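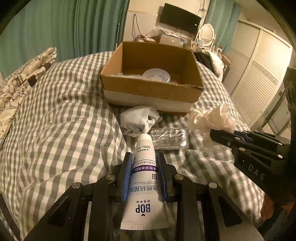 A white tube of toothpaste marked BOP, held in a gripper with ridged blue finger pads.

About Zernent

Zernent is a small publication about consumer gadgets: phones, tablets, watches, streaming boxes, and the accessories that get sold alongside them. We started it in a spare office in Nesovberg after too many launch events where the applause began before the price was announced.

We don't go to many of those events now. Most of what gets said on stage can be read in the press release an hour later, and the press release has fewer adjectives. When a company tells us a battery lasts "all day," we ask which day, and whose. We rarely get a good answer, so we run the thing down ourselves.

How we review

Every phone we review is carried as a main phone for 26 days. That's long enough for the new-toy feeling to wear off and for the first software update to break something. Watches and earbuds get the same treatment. We buy products at retail wherever we can. If a maker lent us the unit, the review says so in the first paragraph, and the unit goes back.

We don't give scores. We tried them for 2 years and mostly got email about why one tablet was half a point better than another. We didn't have a great reason either.

What we don't cover

Leaks, renders, patent filings, and anything described as a "concept." A product you can't buy isn't much use to anyone deciding what to buy. We'll look at it when it ships, if it ships.

Who pays for this

Readers, mainly. At last count 3,875 of them had a paid subscription. The rest comes from the Gumede newsletter, which we put out each month, and from Groketti, our used-phone price tracker. We don't take affiliate money. Other sites say it has no effect on their recommendations, and maybe it doesn't, but their lists of "best" chargers do seem to get longer every November.

Corrections go at the top of the article with the old wording left in. If you spot a mistake, use the contact form. We read everything that comes in, including the angry ones.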